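The trouble with "wipe-clean"

Every spring a new table finish is sold to us as the last one we shall ever need. This March it is hardwax oil again, in a smaller tin and at a higher price, and the leaflet that came through the door with the Ovbridge order form promises a tabletop that "cares for itself". I have owned tables for most of my life and have yet to meet one that did.

Several members wrote in after the winter issue to ask what they should be putting on pale wood, meaning the maple, birch and ash sort of colour that has crept into every dining room and meeting room in the county. Most of the letters wanted the name of a product. I am going to be a disappointment to those members, but I did at least try things before grumbling about them.

I bought two. One was Zuvell's spray, which smells of oranges and says "nourishes" on the front and "do not use on unsealed surfaces" on the back, in type I needed the kitchen light for. Consider that for a moment. If the surface is sealed, what is being nourished? The lacquer? A sealed top has a skin on it, and what you spray on the skin stays on the skin until you rub it off. Some of it is wax, which looks splendid for an evening and then shows every forearm.

The other was the Oter cream, from a shop that also sells garden furniture and should probably have stuck to it. It went on like hand lotion. I did half of an old birch-faced top and left the other half alone, and after 23 days of breakfasts I asked the household which half was which. I got two different answers and a shrug. The tin cost more than the lamp that stands at the end of the table.

For comparison I used a cotton cloth, wrung out in warm water with a drop of washing-up liquid, then a dry cloth straight after. You will have heard this before from your mother. It is dull advice and it costs next to nothing, which may explain why it never gets a leaflet.

A word on grain, as this came up in more than one letter. A member had been told by a salesman that the big looping ovals in her tabletop proved it was solid timber. They prove no such thing. Those arches come from the way the log is cut, and you will see them in a solid plank and in a sheet of veneer thinner than a postcard. Look at the end of the table instead. If the lines on top carry on down over the end as end grain, you may well have a solid piece. If there is a strip along the edge going its own way, be suspicious. I don't hold veneer against anyone, and some of it will see me out, but please don't take a sander to it on the word of a salesman. A friend of this newsletter went through to the brown stuff underneath with one sheet of 120 grit and a free afternoon.

The Hallgrímsson people, who send us their catalogue whether we like it or not, claim their topcoat was put through 4,000 rubs in testing. Rubs with what? A duster or a dinner plate? I wrote to ask and had back a very polite card with the same number on it. I would want to know the cloth and the weight behind it before I paid for a figure.

Then there is shine, which people confuse with clean. A slight sheen is a perfectly good finish for a working table, and it has the advantage that a window doesn't bounce off it straight into your eyes at lunch. High gloss shows dust within the hour. Dead matt is fashionable and I am told it is easy to live with, chiefly by those who sell it. If you are judging a second-hand top, crouch until your eye is nearly level with the wood and look along it towards the light. Rings, dents and greasy patches that are invisible from a standing height show up in the glare, and so does old polish, as a sort of smear that changes direction where the cloth did. I'd do that before I read a single word of the seller's description.

Water rings, since you ask. White ones are in the finish and sometimes go by themselves over a few weeks. Dark ones are in the wood and will not be shifted by mayonnaise, toothpaste, cigar ash or anything else that has been recommended to me over the years. Use a mat.

We had around 300 replies to the survey on table care and I have read the lot. Only 6 of you said you had ever gone back and bought a second tin of the same polish. The rest have a tin under the sink with a lid that no longer comes off. I would be interested to hear from the 6, and particularly what the table looks like now.

Next issue: felt pads for chair legs, and whether any of them stay on.
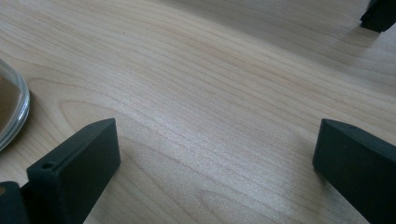 Pale wood from a low angle, with the light across the grain.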